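The Great Snack Drawer Cleanout

7/2/18

So I finally did it, I pulled every last snack out of the house and piled the whole lot on the blue cloth in the kitchen. It started because I wanted one (1) cracker and got hit on the foot by a jar -- you know how it goes!

My rule was simple. Anything from before April goes, anything I forgot I owned gets eaten this week. The little single packets are the worst, they slide behind everything else and then you buy more of them. I love the nuts best, so the jar with the pale lid gets the front of the shelf and the tin stays out where I can reach it.

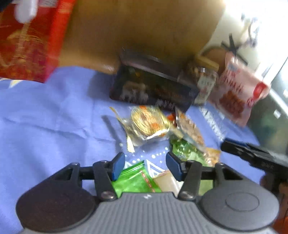 Dörte Mühlbauer wrote to me after my last pantry post that I should sort by who eats what and forget about sorting by size, and that her family in Nodbridge gets one basket each. I tried it for an evening and my basket was full before I'd even gotten to the sweets (oops).

The gold foil pastry is spoken for, by the way. I'm having it with my coffee tomorrow, and then I still have to find a home for that red gift box -- probably on top of the fridge with the good napkins.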